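Can Machines Do Our Chores Yet?
Student project report, Alva course group
Reading time: 4 min | 30 shares

The Brolen project asked whether a robot arm can tidy small items at home or on a shop floor. Studded blocks stood in for household goods.
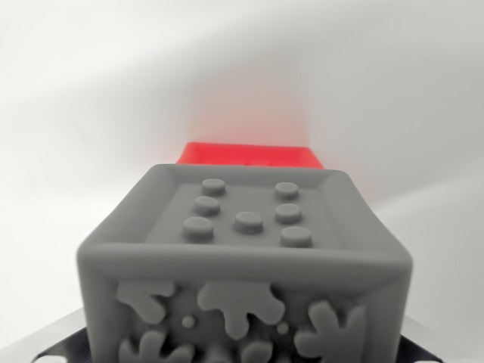
Fig. 1. Grey block, with red behind it.

The top studs and raised splashes give the block an uneven surface. Grip settings were kept the same throughout.

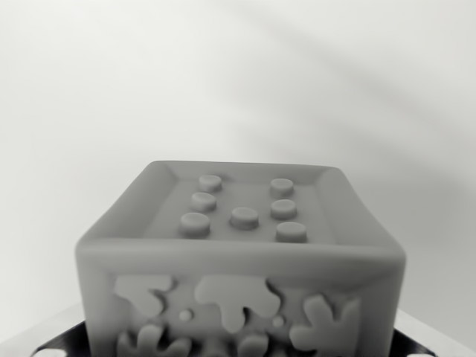 Method
The arm was given 50 attempts under the Stirker timetable. Each attempt was logged by hand. 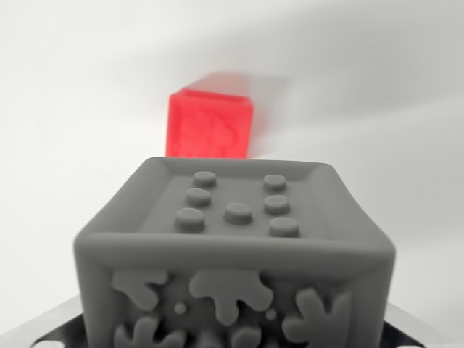
A person clears a similar set without thought, and the group judged speed against that standard. The arm was slower in every session. 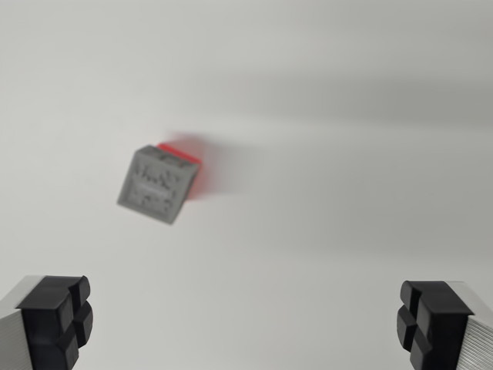 Findings
Simple sorting is within reach. Unsupervised housework is not, and further trials are planned for November.

Comments (2)
Would it cope with socks?
Please publish the log from Rituvport as well.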